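Preguntas frecuentes – Grabación de demostraciones con pinza de mano
Proyecto Skallenent, Murville
Última actualización: 30 de junio de 2020

¿Hace falta saber programar?
No. Usted hace la tarea con la pinza en la mano y el sistema guarda el vídeo y el movimiento. El tratamiento posterior corre a cargo del equipo de Skomow.

¿Qué diferencia hay con el control remoto?
En el control remoto el operador mueve el brazo desde un puesto con dos mandos y ve lo que ve el robot. Con la pinza de mano no hay brazo: se trabaja directamente sobre los objetos. Las dos clases de grabación se suben por separado.

¿Cuánto debe durar una demostración?
Como máximo 60 segundos. Si la tarea es más larga, divídala en partes y empiece cada una con la pinza abierta.

¿Cuántas demostraciones se piden por tarea?
40 por persona y por lugar. El objetivo del conjunto es llegar a 1.000 antes de septiembre.

¿Tengo que ordenar la habitación antes?
No. Deje las cosas como están normalmente. Retire solo documentos con datos personales, fotos de familia y pantallas encendidas.

¿Cómo se trabaja con telas?
Acerque la pinza despacio, cierre sobre un pliegue o una esquina y levante antes de desplazar. Si la tela se escapa, vuelva a cogerla sin parar la grabación – los intentos fallidos también se usan.

¿Importa que la imagen salga movida?
Un poco de desenfoque es normal cuando la mano se mueve. Si casi toda la grabación está borrosa, repítala más despacio. La deformación en los bordes se debe a la lente y no hay que corregirla.

¿Puedo sujetar el objeto con la otra mano?
No durante la demostración. Colóquelo antes de empezar y mantenga la mano libre fuera de la imagen.

¿Qué hago si me equivoco de etiqueta?
No borre nada. Anote el número de grabación y envíeselo a Joris Martens, que la cambia en el servidor.

¿Quién resuelve los problemas con la pinza?
Amrit Poirier. Indique si los dedos no cierran del todo, si la cámara se apaga o si falta espacio en la tarjeta.
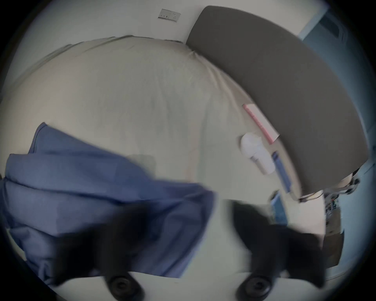
Los dedos de la pinza ante una tela azul arrugada, sobre una sábana de color crema.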